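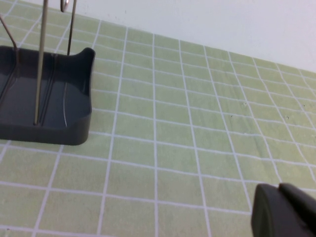 Lucrezia Ferraro

4.2 The lid at rest

The literature on cooking has a great deal to say about the pot and a fair amount about the spoon. The lid appears in it mainly as something that is on. Recipes tell the cook to cover, to uncover, and in bolder moments to cover partially, and then fall silent on where a hot, dripping disk with a knob in the middle is supposed to spend the next ten minutes. Section 4.1 dealt with lids in storage, a sad enough subject. In this section we take up the interval between removal and return, which we call the rest, a term chosen before we had seen how little rest was involved.

The material comes from the Listham kitchen diaries, collected under the Kultusance project on small household surfaces. Diaries were kept by 418 households, each asked to note, over the cooking of its ordinary meals, every occasion on which a lid left a pot and where it was put down. After removing entries that concerned jar lids, trash can lids and, in one household, the piano, we were left with 3,055 usable rests. Entries were sorted with the Chowdhury scheme for temporary placement, which was drawn up for wet umbrellas and needed less adjusting than we had feared.

The scheme recognizes flat, leaning, hung and held placements. Flat placements were further divided by whether the lid went down on its knob or on its rim. The distinction matters more to cooks than we had supposed. A lid set down on its rim leaves a ring of water on the counter, and the ring is then discovered by a sleeve. A lid set down on its knob keeps most of its water to itself but rocks, and a domed lid rocks with some enthusiasm. Diarists tended to practice one method and to write about the other as a failing of upbringing. One respondent described her husband as "a rim man" in an entry that was otherwise about lentils.

Leaning placements were the most inventive. Lids were leaned on backsplashes, on toasters, on the bread, and on other lids that had been leaned earlier and were by then load-bearing. Held placements were usually short, although a few diarists reported stirring with one hand and holding the lid in the other for the full length of a risotto, like a person at a medieval reenactment waiting for the other side to turn up.

This brings us to purpose-made rests. The market offers a good many of them, and most come down to the same two elements: something to hold the lid up and something to catch what runs off it. The arrangement in Figure 3 shows the elements at their plainest, with a shallow gray tray below and bent wire above. It also shows the difficulty of naming them. Two of our coders put the object down as a dish drainer and a third as a lid holder, and after a discussion that used up most of a Wednesday we entered it as "tray with rack," a category that had not existed in the morning.
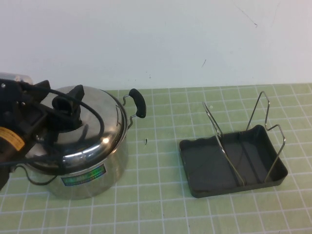
Figure 3. Covered steel pot with tray and wire rack.

The pot in the figure presents a problem of its own, which is the side handle. A grip that angles up and away from the body takes up counter space that the cook tends to forget is spoken for. In the diaries, rests were often placed on the handle side because that was where the free hand happened to be, and the lid then had to travel over the handle on its way out and again on its way back. Entries on this point are brief and, in several cases, not printable. Moving the rest to the other side of the pot was suggested to a small number of households in April. They agreed that it was a sensible idea and went on as before.

We also asked owners of purpose-made rests how often they used them. The answers were warmer than the diaries. Owners of the Surby, a folding model, spoke of it with real affection, and one had bought 3 of them as wedding presents. The same owners' diaries record more than 100 rests on the counter directly beside a Surby, with the Surby standing open. Asked about this at interview, they explained that the rest had been clean.
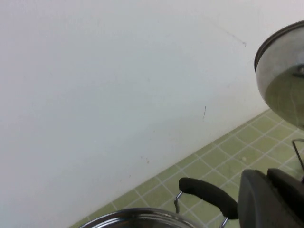 We do not take this as evidence that the rests fail. A clean rest is evidently worth something to its owner, in the way that guest towels are, and it would be a narrow sort of kitchen study that counted only the lids. Several respondents used theirs to prop up a tablet or a letter from the water company. Another stood her spoon in it and put the lid on the spoon rest, and when this was pointed out she said that she knew.

What the diaries do make plain is that the choice of resting place is made late. The lid is already in the air, steam is coming off it, and the cook is looking into the pot to see about the rice. Whatever flat ground lies within reach of the wrist gets the lid. Tidier cooks clear that ground in advance, and less tidy ones clear it with the lid itself, a maneuver that accounts for most of the breakages listed in Appendix B, including both of the egg timers.

The return of the lid to the pot, and the question of whose job it is to wipe up the ring, are treated separately in Section 4.3.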